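Can a robot do your washing yet? I've been asking since March, when Joyce Simiyu talked me into spending a morning at Brurer watching machines have a go at laundry. Short answer: sort of! Picking up a shirt is fine. Knowing which bit of the shirt you've picked up is another matter, and I found myself muttering "other end, love" more than once. 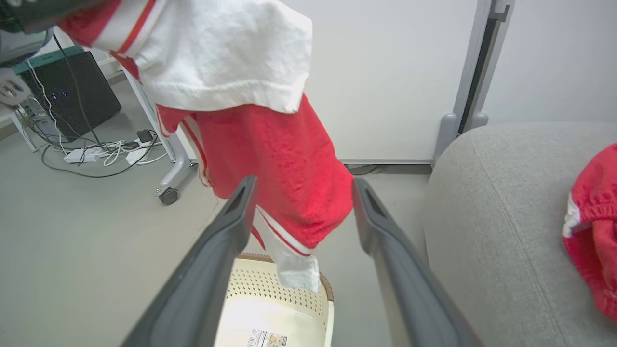
Tiago Cunha, who runs the trials, reckons they've done 1500 goes at getting clothes into a basket, and he still won't let it near his own jumpers. Folding is further off (he pulled a face when I asked about fitted sheets). I'd happily take one that just does socks. Joyce wants one for the ironing, and she can keep dreaming.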